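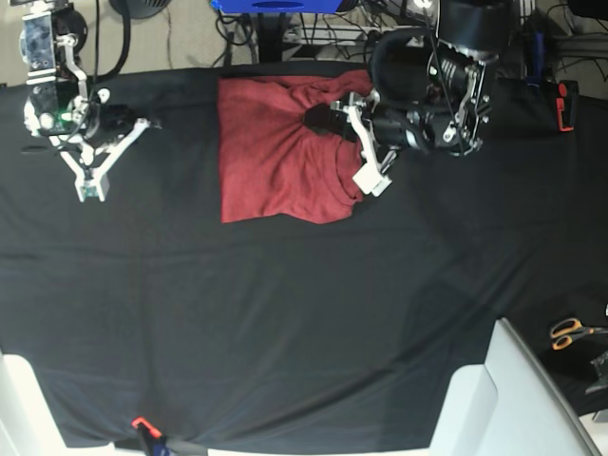

Kerard 1015 Garment Steamer: Six Months of Mostly Not Ironing

I bought the Kerard 1015 in June, after my iron spat a brown puddle onto the only shirt I own that gets compliments. It cost $70 at Pelgate, where the sales clerk assured me I would never iron again. I had barely been ironing in the first place, so the bar was low.

The 1015 is the handheld one, shaped like a hair dryer that has put on weight. There's a floor-standing Kerard too, with a pole and a little hanger on top, but I live in an apartment and already own one thing that looks like a person standing in the corner at night.

Setup

Fill the tank, plug it in, wait. The box says 400 milliliters, and they mean it. Go over the line and the extra comes out through the handle and down your sleeve. Warm-up takes long enough to make toast but too short to eat it. A light goes from red to green when it's ready, then back to red the moment you pick it up, then green again. I've stopped taking it personally.

What it's good at

T-shirts, mostly. Cotton knits give up almost immediately, and a shirt that has spent a winter at the bottom of a drawer looks respectable in a couple of passes. It's also very good on curtains, which I steamed once, for this review, and will not be doing again. Wool coats come out nicely. My sister's bridesmaid dress came out so nicely that I've been asked to do the whole wedding party, and I'm blaming Kerard.

What it's bad at

Linen laughs at it. Anything with a crease that's supposed to be there is out too, unless you have a third hand to pull the leg straight while the other two hold the steamer and the hanger. The instructions suggest hanging everything from a door. My doors are all slightly too short for pants, so the cuffs sit on the floor and collect dog hair while the knees get the spa treatment.

The cord is too short. Every appliance review says this and every appliance maker ignores it, and so the cycle continues.

The tank also has to be emptied after use or it smells like a pond. The manual mentions this on the back page, below the warranty information in Finnish.

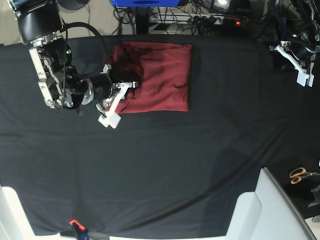
Kalevi Miettinen wrote in after my iron column to say that steaming is a waste of water and that anyone who folds a shirt while it's still warm from the dryer needs neither machine. He has a point. He also seems to be at home when his dryer finishes, and I can't compete with that.

Against the Mäkelä

I borrowed the Mäkelä travel steamer for comparison. It's lighter and quieter and holds about enough water for one collar. If you travel a lot with one collar, get that. Otherwise the Kerard wins.

Verdict: buy it for T-shirts and coats, keep the iron for linen, and clear a door.

Posted December 2024

Comments (3)

dottie_r: Mine started spitting after a month. Distilled water fixed it.

Paul in the Valley: Does it do hats? My wife says no but I'd like a second opinion.

wrinklyandproud: Had the older Kerard and the cord was even shorter, believe it or not. I stood on a chair.

Contact | © 2024 Jonon Home Reviews | Back to top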